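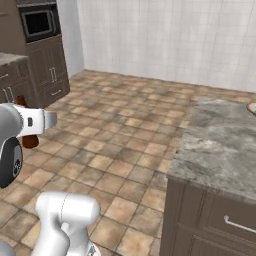
Fig. 1. Simulated kitchen with a robot gripper at left and an island at right.

Handout 8: Household chores as manipulation tasks
Instructor: Otis Okafor
Revised 5/25/19

1. What is being asked

"Can a robot clean up a kitchen?" is too loose a question to test. For this course a chore is a start state, a goal state, a time limit and a list of things that must not happen (dropped dishes, scratched fronts, doors left open). A machine can do the chore if it reaches the goal from start states it has not seen, with no person stepping in. A demonstration video meets none of these conditions by itself.

2. Contact with fixtures

Kitchen furniture is built for hands. In Fig. 1 the tall cabinet has a pair of vertical bar handles and a short horizontal pull on a lower drawer. The island drawer has a long horizontal bar. A parallel gripper can close on any of these shapes in principle, but the wrist has to turn between the vertical and horizontal cases, and the arm must then follow the path the fixture allows: an arc for a hinged door, a straight line for a drawer. Small errors in the estimated hinge axis show up as side load on the handle. Position control alone does poorly. Use compliance in the directions the fixture constrains.

3. Occlusion

Note the dark reddish-brown object by the gripper. It shows in two parts, with the housing hiding some of it. The cabinets behind it are dark brown too, so color is a weak cue for segmentation. From this view alone you should not assume the object's full outline, or that it is held. State what your estimator assumes about the hidden portion.

4. Simulation and the real kitchen

The Drurnow task set has 980 start states. The Kimovex baseline policy was trained for 3000 episodes in simulation and evaluated on states held out from training. Report success per chore. A pooled rate hides the fact that pushing a drawer shut is much easier than opening one and placing something inside.

Known gaps between simulator and hardware:
Friction at handles and drawer slides
Glare on glass and polished stone
Backlash in the wrist joint
Soft or wet items, which the simulator does not model

5. Where things stand

Fixed, repeated motions on a shop floor are largely solved when parts arrive in known poses. Homes do not offer known poses. Single steps such as opening one door can be made reliable in one kitchen. Long sequences remain weak, as errors compound: at 0.9 success per step, 5 independent steps give 0.59.

Reading: Kunitz, sections on compliant control; Panagiotou, chapter on articulated objects.

Problem 1. Write the start state, goal state and failure list for putting a bowl into a drawer.
Problem 2. Derive the gripper path for a door whose hinge axis is estimated with a small lateral error.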